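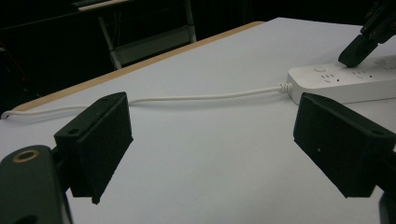

Home Threads Gear Lists About Log in

Lesego Nel
June, 7:40 am

OK so the budget for our little automation corner finally went in last night and I have thoughts. Long thread, get coffee.

I started with the grippers like everybody does. Spent two whole evenings comparing quotes from Neller and Stesness, jaw widths, spare fingers, all of it. Felt very organized!

Then Riaan asked me what we were plugging everything into and I had one line that said "misc electrical." One line. For the whole bench.

So I went back and priced the boring stuff properly: power strips, longer cords, cable clips, a second table, a label maker (yes I want the label maker). It came to $472. I had put down $80.

Cords are the thing I'd tell you to measure first. I now walk the route with a tape, along the table edge and down to the outlet, and add a couple of feet. White cord on a white top is really easy to lose track of, so clips are on the list too.

Also – check how chunky your power adapters are before picking a strip. Two of ours are so wide they each eat a spare socket. Kgomotso wants strips with a switch on them and I'm with her on that.

Spare fingers: I budgeted two sets per gripper. Chiharu thinks that's one too many. We'll see who's right by winter.

Lead times, ugh. Stesness quoted 14 business days, Neller said about 34. I like the Neller ones better but I don't want an arm sitting there with no hand on it for a month and a half, so Stesness for round one.

Someone's going to ask about leasing. I got a number from Hurkusham and the monthly was fine, but you pay for the service visits separately and I couldn't get a straight answer on how many you need. Passed for now.

Still open: do we get a real shelf for the controllers or keep stacking them on the old desk? If you've bought shelving from Mokoena, please tell me if it wobbles.

Will post the spreadsheet once I've taken the prices out – Neller asked me not to share theirs.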